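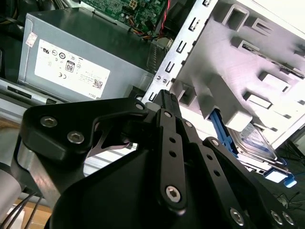
Desktop case open, drive cage side

ynautiyal
Vetska tower, drive drops out after 9 minutes of copying. Disk surface test is clean. Cable or heat?

elspeth_dow
Cable. Swap it and move to another port before you touch anything else.

thakur_p
Disagree. Mine did the same at 60 degrees. Log the temperature during a copy.

ynautiyal
Tray is out of the cage.

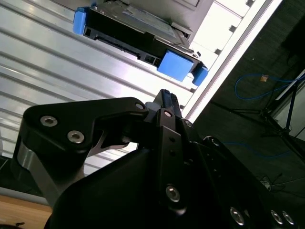
Black drive tray on the ribbed aluminium

elspeth_dow
60 is warm but within spec for most disks. Heat doesn't give you link resets.

thakur_p
It did on mine. Fan in front of the cage, no resets after that.

ynautiyal
Log has 402 link resets, all on port 4. Will try the cable first, then the fan.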